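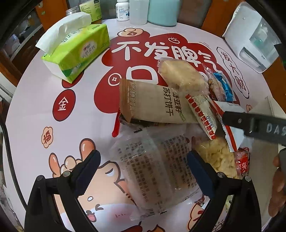 2 min read

The round table, with the snacks on it. Packets are piled in the middle and over to the right, and the containers are along the far side. The tissues are the green and yellow pack on the left.

Tables at Ballbridge: the snack corner

This is the second page about the shared rooms at Ballbridge. The first covered the hallway and the coat hooks. This one is about the snack corner, which sits between the kitchen door and the window and gets more use than the rest of the ground floor put together.

Rajkumari Negi picked the table. She wanted something round, as the old square one from Grewal had corners at hip height and everyone walked into it. The room is narrow at that end and a round top is easier to get past with a tray.

The printed top

The pattern is a cartoon one with Chinese lettering. The big characters on the dark red cloud, 不发脾气, mean "don't lose your temper". Further right is 发大财, "make a big fortune", inside a cloud outline. There is a coin with a square hole and a small ingot in white line near the red patch, and 福, for good fortune, on a little peach badge lower down.

The large animal with the open mouth and pink tongue is the part children go for first. We have had several opinions on what sort of animal it is. Aigars Dambrauskienė says cat and will not be moved.

Sorting the snacks

Everything comes out of the shopping bags and goes on the table before any of it is put away. Anything close to its date goes in the front basket on the shelf, and the rest goes in the Flirkis boxes underneath. The boxes hold 17 packets each if they are laid flat. Opened packets are clipped and eaten first.

The kitty for snacks is 80 a month, kept in the tin by the kettle. Please write down what you take out of it. September ran over, mainly on biscuits.

Wiping down

A damp cloth and a drop of washing-up liquid is enough for the printed top. Do not use the Cledon spray from under the sink. It took the colour off a tray last winter and the table would cost more to replace. Hot pans stay in the kitchen.

Tissues live on the table all year. Spare packs are in the hall cupboard, second shelf, behind the light bulbs.

The table is cleared by 10 each night so the room can be used for breakfast. The next page will be the kitchen shelves.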